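Gray tote from the Rolla lot - what do I do with toys like this??
Resale & Thrift Talk > Sorting and Storage 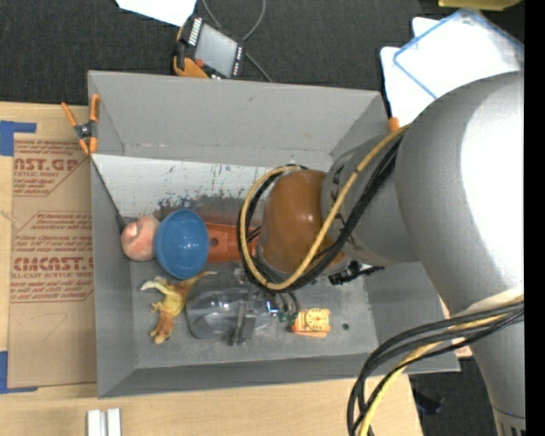
Gray bin, left side. Pink ball, blue bowl, the yellow and brown animal, orange thing behind.

tapedispenser
Posted 19 October 2018
OK so I took on the toy and kitchen odds and ends from the Rolla lot, 2,331 pieces on the sheet, all mixed. Been going bin by bin. Most bins sort themselves, all cars or all cups or whatever. Then I get ones like this. Soft(?) stuff, a bowl, hard plastic, all in one big gray tote and none of it goes together.

Questions
- do you sort by material or by what it is
- does the bowl go to kitchen or stay w/ toys
- anyone know what the orange red piece is, has a small dark hole near one end
- is it worth cleaning a single animal figure or do they just go in a grab bag

Need to be thru the whole lot before the Drummond sale. Short answers fine.

mollusk_77
By what it is. Always. Material sorting is for people with a warehouse. You'll end up with a bin of "plastic" and that's just the same mess again with a label on it.

Bowl goes to kitchen.

quarterbin
Disagree on the bowl. Can't tell size from that. If its a play kitchen bowl it sells with toys, if its a real one it sells for nothing with kitchen. Hold it up to a cereal bowl and decide. I lost a whole set of play dishes to the kitchen shelf at my place in July, didn't find them till I was packing up for the season. Dollar each on that shelf, would of been a nice set.

tapedispenser
Didn't think of size. Will check against a real one tonight.

hensandchicks
Oh the little animal!! Is it a dog? Lion? Can't make out what it's supposed to be from that angle, the head's pointing down at the bottom and the feet are off to the left. Yellow middle with brown head and brown rear makes me think dog but I've been wrong before. Does it have a mark on the belly or under a foot? Lots of them do and then you can look it up. Please don't grab bag it before you look!

mollusk_77
Grab bag it. One figure, no mates, you're going to spend 20 minutes on a search for fifty cents. He has over two thousand of these.

hensandchicks
It takes one minute to turn it over mollusk

mollusk_77
One minute times 2,331

hensandchicks
they're not all animals

saltbox
Skipping the animal fight. What's the pink ball made of? It's got creases in it. If it's rubber or vinyl and it's creased it might be old and going stiff, those don't come back. If it's fabric or foam its probably OK. Squeeze it. If it stays squeezed, toss. And keep it off other plastic till you know, I had a soft ball go sticky on me and it pulled the paint off everything touching it. In yours it's right up against the bowl. Move that today.

tapedispenser
Good call, moving it. Couldnt tell you what it is yet, haven't squeezed it.

quarterbin
The sticky thing is real. Worst is when its in a hot garage. Newspaper is no good either, it just sticks on. Wax paper.

two_rows_back
Orange thing - hole near the end says to me it hung on something or a peg went thru it. Sandbox shovel handle? Can't see the other end so could be anything. Post it by itself on a towel.

mollusk_77
Shovel's a decent guess. Could be a bat too.

two_rows_back
Bat with a hole that small? Maybe. I'd say part of a bigger set. Lot of the Utano playsets had loose arms and levers with a hole like that, my kids had one and every piece had a hole somewhere.

quarterbin
Utano orange was a lot more yellow than that. I've sold a few. This is orange red.

two_rows_back
They faded. Or mine did

tapedispenser
No Utano on the sheet but the sheet is junk, it says "toys, assorted" for like 1,000 lines. Will get it on a towel.

ledgerline
Coming at this from the numbers side. You have a deadline and one pair of hands. I did a 3,000 piece lot the year before last and what saved me was 2 passes. First pass is fast, no thinking, four piles: toys, kitchen, no idea, trash. No cleaning, no turning stuff over, no looking anything up. Second pass is only the no idea pile and anything you flagged. The animal gets a flag if you want (dot sticker). The orange thing is a no idea. Ball is a no idea till you squeeze it. Bowl, eh, kitchen, you can pull it back.

If you stop to research on pass one you will never finish. I've watched people do it.

hensandchicks
I can live with a dot sticker

mollusk_77
See this is what I said but longer

ledgerline
You said grab bag

saltbox
Only thing I'd change, do the ball check on pass one. Sticky stuff does damage while it sits.

tapedispenser
OK doing the 2 pass thing. What do people use for the piles, I've got more of these gray totes but they're big and deep and stuff slides around the bottom of them. Floors all scuffed up too, I figure that doesn't matter

quarterbin
Scuffs don't matter. Deep does. You lose the small stuff under the big stuff and the sides slope so everything ends up in the middle. Use the big ones for pass one and shallow trays for pass two. Bakery trays if you can get them. I have the Zelitz stacking trays, they're OK, the corners crack if you go over four high. Don't pay full price.

two_rows_back
Soda flats. Free. Ask at the grocery store, early.

mollusk_77
Soda flats get damp and fall apart. Trays.

two_rows_back
Then don't keep them in a damp place? Mine are three years old

saltbox
Line the big tote with an old towel btw, stops the sliding and you can lift the whole thing out by the corners to get at the small parts.

hensandchicks
Also there's a reddish brown strip down along the bottom edge behind the bowl, is that part of the bin or another piece? Looks like it could be a belt or a ruler or something

tapedispenser
Huh. Will look. Might just be the tote.

ledgerline
No idea pile.

tapedispenser
lol. OK going out there now. Bowl vs cereal bowl, squeeze the ball, towel for the orange thing, flip the animal over for hens. Back tomorrow w/ results if I'm not buried

hensandchicks
Belly AND feet. sometimes its on the inside of the leg, tiny letters, get a flashlight

quarterbin
And tell us the bowl size, I want to know if I was right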